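Tramden Rovers

Tramden Rovers are a part-time soccer club from Tramden, and I should own up straight away that I've followed them since I was small enough to be lifted over the turnstile. I've kept this page going for years, so you'll have to forgive the odd bit of cheering in it.

Early years

The club grew out of a works team at the old Seok mill. They played in brown (really, brown!) until the mill closed and the kit went with it. The green and white came from Okonville, who were throwing out a set of shirts, and we've worn those colors ever since. Okonville fans still bring it up at every derby.

The ground

Home is Berano Park, one stand and three grassy sides. The stand seats 200, and on a good afternoon there are up to 100 more on the bank behind the far goal, where I've always stood. The slope is famous in our league. Teams that win the toss kick uphill first, and I've never understood why.

Managers

Na-rae Shim took over in April after four seasons running the youth side. I wasn't sure about her back three to begin with, but I've come round to it completely - we defend corners now, for one thing, and the full-backs look like they're enjoying themselves. She signed a new contract on 19 November 2021, and I may have shouted loud enough to wake the dog.

Matchday food

The tea hut does pies until they run out, usually well before halftime, so plenty of us pack our own. A lunch box with a proper latch is worth having on that bank.
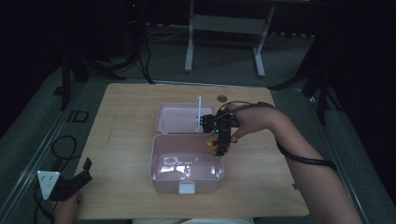 Rivalries

Okonville, obviously. The record win over them is 4-0, in a cup replay I missed with the flu and have been hearing about ever since. The league meetings are much tighter, and the away end there holds only 40, so get your ticket early.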